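Gatside Trade Monitor - desk subscription

Monthly import and export figures, cleaned up and put in one table. Sold by the seat. Reviewed and listed by Rawan Bataineh.

Gatside takes the trade numbers that national statistics offices already give away and charges you to look at them in one place. I would start any page about this product there, and the vendor does not. The sales sheet talks about "insight." What you get is a table, a chart builder and an email when new figures land.

The table is good, I will say that. It covers 36 reporting countries, and the product codes have been matched up so that a ton of palm oil in one place is counted under the same heading as a ton of palm oil in the next. Anyone who has tried to do this by hand in a spreadsheet knows how many evenings it eats. Revisions are kept too. If a country changes its February exports in June, you can see both numbers and the day the change came in.

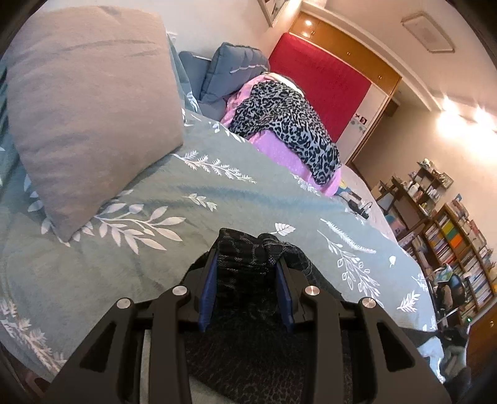

The forecasts are another matter. Every series comes with a dotted line running 4 months ahead, and the line looks very sure of itself. I asked how it is made and was sent a two-page note that says the method "draws on seasonal patterns." So does a calendar. There is no record on the site of how past forecasts did against the real figures, and until there is one I would switch the dotted line off. The setting is under Display, then Series, then Extras.

I also have doubts about the speed claim. Gatside says new data is loaded within 30 minutes of release. For the big exporters that may well be so. For smaller ones I waited until the next morning, and on one Wednesday the table showed the old total well after lunch while the statistics office had the new one on its front page.

Compared with others: Ovon is cheaper and has no revision history. Kadlec has deeper shipping data but is hard to learn, and its export button gives you a file that needs fixing before you can use it. Grallano is mostly Gatside's table with a different color scheme, as far as I can tell.

What is included
Seats: 2 on the basic plan, more by request
Coverage: goods only, no services trade
Currency: US dollars or local, at monthly average rates
Download: CSV and Excel
Support: email, weekdays
Trial: yes, but downloads are turned off - ask for them to be turned on before you start

Price is by quote. I don't like that either. Get it in writing, and ask what the second year costs.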